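The Furkdale Community Workshop maintains a page for each of its longer member projects. This gallery covers the Wovel build, a pair of hand-held grippers made to a common pattern over one season of evening sessions and finished at a member's home. The entries are arranged by stage of work, with a short note for each. Members wishing to build their own set should read the notes together with the parts list held in the workshop office.

Last updated Jun 13, 2018.

## About the build

The Wovel gripper is operated by hand. The user holds the body of the tool, and a linkage opens and closes two opposing fingers at the front. There is no motor. The workshop chose this arrangement so that the finger geometry could be settled before any drive was fitted, and so that members without wiring experience could take part from the first session.

Two grippers were required from the beginning. Many ordinary household tasks need one hand to steady an object while the other does the picking, and a single tool would have told the group very little about those tasks. The second unit was built from the same drawings, with the changes recorded below.

## Stage one – frames and linkages

The first set of linkage arms was cut solid. They were stiff enough, but the tool became tiring to hold through a full session. The revised arms have triangular cut-outs in the outer members, which brought the weight down without any noticeable flex at the fingertips.

Seven versions of the arm were drawn before the group agreed on one. The drawings are kept in the Agbayani folder, named for the bench at which most of the work was carried out. Versions one to three should not be used, as the pivot spacing is incorrect and the fingers will not close parallel.

## Stage two – pivots and pads

Metal pins are used at the pivots. Earlier trials with printed pins were abandoned after the holes wore oval. Pins should be pressed in square, and the arm should swing freely under its own weight before the next part is added.

Finger pads were the subject of most of the discussion in November. Smooth pads held cartons well but tended to let go of thin film. Ribbed pads performed better on wrappers, although crumbs and lint collect between the ribs and must be brushed out. Members are asked to record the colour and pattern of the pads fitted whenever they log a session.

## Stage three – handling practice at the table

Wrapped sweets and snacks were selected as the practice items. They are inexpensive, they vary in shape, and their crimped or twisted ends offer several places to take hold. The exercise is to move items between the tablecloth and a shallow cardboard tray. A patterned cloth is acceptable, and a home setting is encouraged.

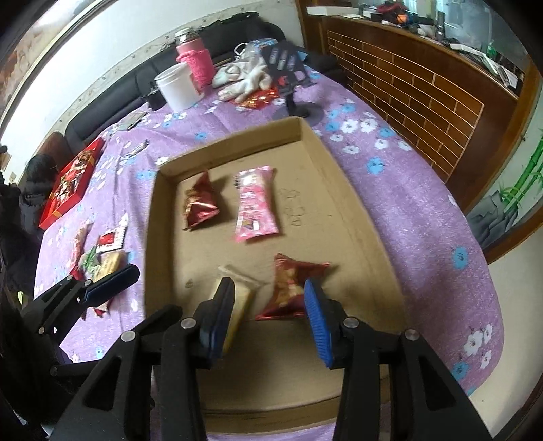

## Session notes

A full practice session consists of 11 transfers with each gripper. The log sheet asks for the type of item, the hand used and whether the item was set down or dropped. Sheets are filed under the project name and may be consulted by any member.

Some 300 transfers have been logged to date. Long packets gripped across the middle have been the most dependable. Small, glossy packets are more likely to slip, particularly when the fingers approach from directly overhead. Twisted ends can be used as a handle, but the wrapper may turn and the item will swing.

Low-sided trays are preferred. A high wall forces the operator to tip the tool, and the linkage may then catch on the cardboard. The second gripper may be used to steady the tray from the side, provided that the two sets of fingers are kept apart.

## Stage four – planned work

The next revision will carry the Vaveck return spring in place of the elastic cord now specified. The cord is adequate, but it loses tension and has to be replaced too often for a shared tool. A small batch of springs has been ordered, and fitting will begin once the practice log for the present version has been closed.

A motor drive remains under discussion. The workshop's position is that the hand-operated version should be kept in use even if a powered one is built, as it is the simpler tool to repair and to lend.

## Borrowing and copying the design

Both grippers may be borrowed by members who have completed the bench safety session. Loans are for seven days. Pads should be cleaned and pins checked before return, and any damage should be written on the tag attached to the storage case.

The drawings may be copied for personal use. Members who alter the design are asked to leave a copy of their changes in the workshop office, marked with the version from which they started.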